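Polo shirt folding

Polo shirt folding is the set of household and shop methods for getting a short-sleeved collared knit shirt into a flat, stackable shape. Part of the wider subject of laundry folding. Treated separately from T-shirt folding on account of the collar and placket, and from dress shirt folding on account of the fabric, which is knit and doesn't hold a crease the way woven cotton does.

Contents
1 Terms
2 Before folding
3 Methods
3.1 Shop fold
3.2 Vundstead fold
3.3 File fold
3.4 Rolling
4 Boards and templates
5 Common faults
6 Storage
7 Laying out

Terms

Collar – usually a flat rib knit, sewn on as one strip. Has no stand in most polos, or a very low one.
Placket – the short buttoned opening at the front. Two or three buttons, sometimes four.
Hem – bottom edge. Can be even all round or longer at the back, in which case it's called a tennis tail.
Vents – side slits at the hem.
Piping, tipping – a narrow contrast line. Tipping is knitted into the collar or cuff, piping is a separate strip sewn along an edge. Shops mix the two words up freely and so do most labels.
Face up, face down – placket toward the folder, placket toward the table.

Before folding

The shirt should be fully dry. Damp rib is the usual cause of a musty collar after a few weeks in a drawer. Buttons: top one closed at least, all of them for the shop fold. Leaving the placket open lets it skew, and the skew sets in under the weight of a stack.

Collar goes down, not up. Press it with the flat of the hand from the middle outward. Ironing is optional for piqué, more useful for jersey, which curls at the edges. Iron the underside of the collar first if at all.

Any table bigger than the shirt will do. Beds are widely used and widely complained about, too soft, the shirt slides with the blanket.

Methods

Shop fold. The standard for display. Shirt face down. One side is brought in to a line running from mid-shoulder to the hem, sleeve laid back on itself so it stays inside the edge. Other side the same. Hem up by a third, then again to just below the collar. Turn over. Result is a rectangle with the collar and placket centered on top. Shops often add a sheet of tissue or card before the second side is folded in. The card also sets the width, so a whole shelf matches.

Vundstead fold. Named for the Vundstead outfitters, a chain of school and club clothing stores, where it was written up by Yu-ting Su for the stock rooms. Differs from the shop fold in one step: the hem is folded up by a hand's width before the sides come in, so the bottom edge is trapped inside and the tennis tail (if any) doesn't poke out. Finished size is 230 mm wide. Slower than the shop fold. Holds together better when picked up from one corner. Su's sheet gives four steps:

Hem up.
Left side in, sleeve back.
Right side in, sleeve back.
Lower half up to the collar, turn.

Later versions of the sheet reverse the left and right steps for left-handed staff. No difference in the result.

File fold. For drawers where shirts stand on edge. Start as for the shop fold, then fold in half and in half again from the hem end, collar left for last. The finished packet should stand by itself; if it slumps, it was folded too wide. Piqué stands well. Thin jersey doesn't, and is normally stacked or rolled instead. Drawers 155 mm deep take most adult sizes folded this way, shallower ones catch on the collar.

Rolling. Used for luggage. Sides in, then rolled from the hem upward with the collar outermost. Rolling from the collar down is quicker but cracks the collar across the middle and isnt advised in most guides. Rania Nasr's packing handbook treats rolling as the default for knits and gives the shop fold only in an appendix. She also puts socks inside the roll. Others don't.

Boards and templates

A folding board is a hinged panel, plastic or card, that the shirt is laid on face down. Left flap, right flap, bottom flap. Quick to learn and gives the same width each time. Main drawback with polos is the collar, which has to hang over the top edge of the board by the right amount or it gets folded in with the back of the neck.

The Sakero board has a notch at the top for this. The Lastus board has no notch and is sold in two widths. Home-made boards from a cut-up box are common, taped along the hinges with packing tape, and last a season or so depending on the tape.

Tien-fu Chien, in a short course for laundry workers, argued against boards for piqué, his point being that the flaps drag the knit sideways. Tien-fu Fang took the other side in a reply to the same course notes, saying the drag comes from laying the shirt on crooked. Both agreed on card inserts for display stock. The exchange is still cited in trade guides, often with the two names swapped.

Common faults

Twisted body. Side seams no longer at the sides, after repeated washing. Fold to the placket and ignore the seams.

Sleeve showing. The sleeve was laid straight across and not turned back. Redo the side.

Bent collar point. From stacking with every collar at the same end. Alternate them, or leave the top shirt of each stack turned.

Fan shape. Packet wider at the hem than the collar. The side folds weren't parallel. Very common with kids sizes, where the body flares.

Placket bubble. Air and slack under the buttons. Smooth from the collar down before the last fold.

Storage

Stacks of polos lean toward the collar end, the thick one. Alternating cures most of it. Domínguez, writing on linen closets, set a limit by weight of hand – if the bottom shirt can't be slid out without lifting, the stack is too tall. No number given.

Hanging is the alternative and avoids folding altogether. Shoulder bumps from narrow hangers are the cost. Heavy piqué also stretches lengthwise on a hanger, more so when damp. Many households hang the shirts in current use and fold the off-season ones, usualy swapping over in December in colder places.

Contrast trim can bleed if put away damp. White shirts with red tipping are the usual victim.

Laying out

Laying out is the step before any of the folds above, and most faults start in it. The shirt is spread in one layer with the body square to the table edge, sleeves pulled clear of the sides, hem straight. Direction is mostly habit: hem nearest the folder suits the methods where the hem comes up toward the collar, as the hands move away from the body. A pale blue polo with thin navy piping laid out this way on a light wood tabletop, collar to the back, is easy to check, the dark line marking the edges. Plain shirts have no such guide and get squared by the side seams. Tien-fu Tse recommends a table with visible grain for beginners, grain running side to side, the hem matched to it by eye. 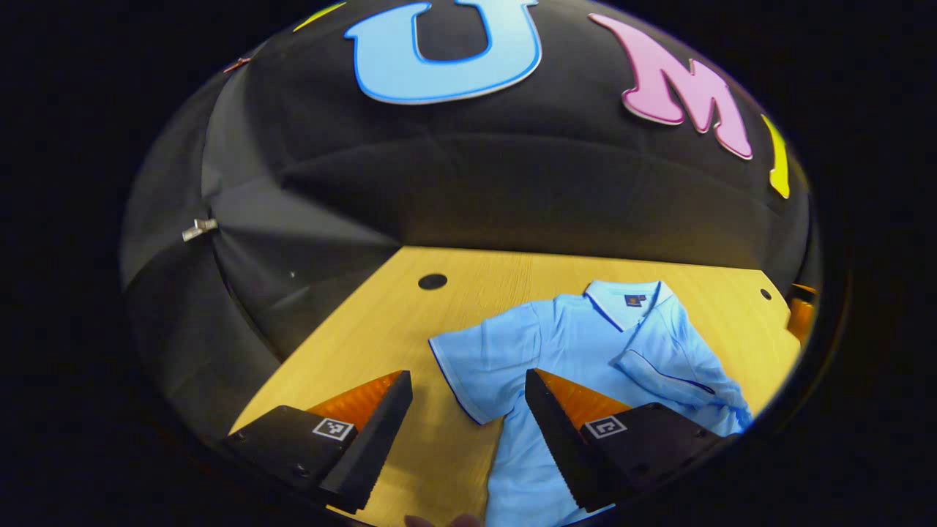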